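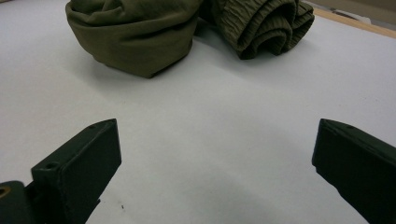
Buying fewer clothes is good advice, and I have given it myself. But it leaves out what happens to the clothes we already have. Most of us own plenty of things that would last for years if someone fixed a seam or changed a zipper, and most of us don't know who that someone would be.

My town had 5 tailors when I moved here. It has one now, Stanisława Mazurek, and she turns work away from May through July. A hem at her shop costs more than some new pants. People complain about that price, but I think it is the pants that are priced wrong.

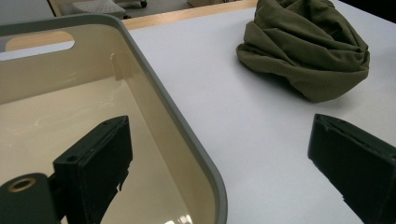
Schools could help. When I was in seventh grade we all learned to sew on a button and close a split seam. It took a few weeks and I have used it ever since – more often than anything from algebra. The class was dropped later to make room for computers, and I understand why. Still, a machine, some thread and a few hours a year would not break any school budget.

The city could do its part too. It spent 300 dollars on flyers telling us to recycle textiles. I would have put that money toward a repair night at the library, with a couple of people who know how to sew and a table to work on. Wearing the same jacket for another five years does more good than dropping it in a donation box.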